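About Us

Wellcombe Memorials Register
Recording the memorials, plaques and marked sites of the Wellcombe district

Home | Search the Register | Report a Memorial | About Us | Contact

Who we are

The Wellcombe Memorials Register is a small independent organisation that finds, records and publishes the memorials of the Wellcombe district. By memorial we mean anything put up in a public or semi-public place to mark a person, a group or an event. War memorials make up the largest part of the Register, but we also list drinking fountains, benches with inscriptions, foundation stones, milestones with later dedications, hospital tablets, mining disaster stones and school honours boards.

We are a registered charity. We do not own any memorials and we are not part of any council. We can't give permission for a memorial to be moved, cleaned or altered, although we are asked to do so most months.

How the Register began

The Register grew out of an evening class in local history. The class had set out to copy down the names on the war memorials in the town before the lettering on the older ones became too worn to read. The first list had 159 entries and was typed up, photocopied and left in the reading room of the public library, where people began to write corrections in the margins. Most of the corrections were right.

A second edition followed with a rough map. By then it was clear that a paper list was the wrong way to do it, and the entries were moved on to a card index and later to a database. The card index is still kept and we still use it. Some of the cards carry notes that never made it across, such as the name of a farm where a stone stood before the bypass was built, or a different spelling of a surname given by the family.

What is in the Register now

There are now over 2,000 entries. Each one has its own page, and we try to give the same information for every memorial:

The full inscription, copied line by line, with the original spelling and any mistakes left in.
The material, the size and the general condition when last visited.
Who put it up and when, where this is known.
The location, with directions for anyone going on foot.
Whether it has been moved, and from where.
Other memorials close by.
The topics it is listed under.

Topics are there to help people browse. A tablet to nurses who died in an isolation hospital, for example, is listed under Medicine and under Women, and can be found from either. We add new topics slowly, as it takes a long while to go back through the older entries and bring them into line.

Memorials which have been lost are kept in the Register and marked as lost. A good number of these were in chapels and factories that have been pulled down. Please don't write to us to have them taken out. We would much sooner hear from anyone who knows what happened to them, and several have been traced in this way -- one to a garden wall, another to the back of a church hall cupboard.

Where we work

Our office and archive are in Rekico House, on the first floor above the print workshop. The entrance is at the side, from the car park. We have two rooms and a shared kitchen. The larger room holds the card index, the map chests and the reading table, and the smaller one is used for scanning and for repairs to loose papers.
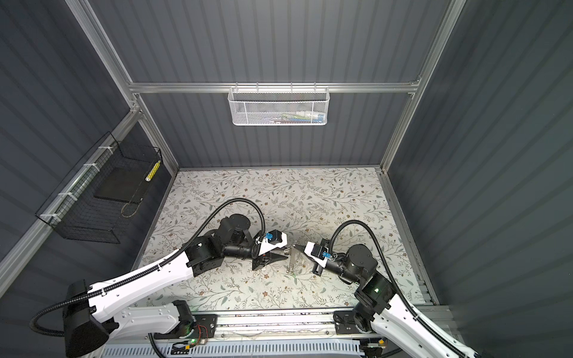 The archive is open to visitors on Thursday from 10am to 4pm. There is no charge and you don't need to be a member, but please get in touch beforehand if you would like to see anything from the map chests, as the larger sheets have to be laid out one at a time. Pencils only at the reading table. There is a lift, and the kitchen has a kettle.

Parking is limited when the print workshop is busy. The station is a short walk away, down the hill.

How we record a memorial

Every entry is based on a visit. We do not copy inscriptions from books, newspapers or other websites, although we use all of these for background. Two people go together where possible, and one reads out while the other writes. The copy is then checked against the stone before they leave. This is slow on a wet day, but it has saved us a great many errors, above all with initials and regimental numbers.

We do not clean memorials in order to read them. Wire brushes, bleach and household cleaners do real harm to stone and bronze, and chalk rubbed into lettering can leave a mark that stays for years. If an inscription can't be made out, we go back when the sun is low or take a torch and hold it to one side. Where words are still unclear they are put in square brackets with a question mark.

Names are given as they appear. If a family tells us that a name on a memorial is wrong, we leave the inscription alone and add a note underneath with the source.

Disputed memorials

Some of the memorials in the Register are to people or causes that are argued over. We list them all on the same terms. An entry sets out what the memorial says, who paid for it and when it was unveiled, and where there has been a public dispute the entry says so and points to the council minutes or newspaper reports. The Register takes no position on whether a memorial should stay up or come down. Comments on this sent through the website are read but are not published.

The Rivadeneyra Collection

In addition to the Register itself we look after the Rivadeneyra Collection, a set of 200 glass negatives of monuments and cemeteries left to us by a local photographic business when it closed. Many show the war memorials soon after they were unveiled, with the wreaths still in place. The negatives have been scanned and can be searched by parish. The originals are fragile and are not brought out for general visitors, but prints can be ordered. Prices are on the Prints page.

The place names on the envelopes are not always correct -- the photographer's assistant seems to have muddled two villages with the same saint's name -- and we are still sorting this out. If you recognise a spot, please quote the number in the corner of the scan.

How we are paid for

We are funded by members' subscriptions, the sale of prints and booklets, and grants for particular pieces of work. The website and database are hosted by Mateck at a reduced rate. We carry no advertising and we don't sell or share the details of people who contact us.

Membership is open to anyone. Members receive the newsletter twice a year, a discount on booklets and a place on the summer walk. The renewal date for everyone is in February, whatever month you joined.

There are 7 trustees, who meet every quarter. The accounts and the annual report can be read in the archive or sent by post on request.

How you can help

The most useful thing is to tell us about a memorial we have missed. Please use the Report a Memorial form and give the best location you can, with the wording if it is short. Photographs are welcome, taken square on and as close as is safe. There is no need to work out the history first.

Please do not go on to private land or climb on anything to get a better view. Memorials inside schools, works and regimental buildings can usually be seen by arrangement, and we are happy to write the letter.

We are also short of people to visit the upland parishes to the north, where a number of entries have not been checked for a long time. A car is more or less essential. Mileage is paid.

Using our material

Inscriptions and descriptions may be used freely for family history, teaching and other non-commercial purposes, as long as the Register is named as the source. Please quote the entry number. For books, television and anything to be sold, contact us first. The scans in the Rivadeneyra Collection are covered by separate terms, given on each page of the collection.

Corrections

Use the link at the foot of any entry to send a correction. They are dealt with in the order they come in, and a reply can take several weeks. If the matter is urgent, for instance if a memorial has been damaged or is about to be removed, please also tell the landowner or the parish council directly.

Contact | Privacy | Accessibility | Newsletter archive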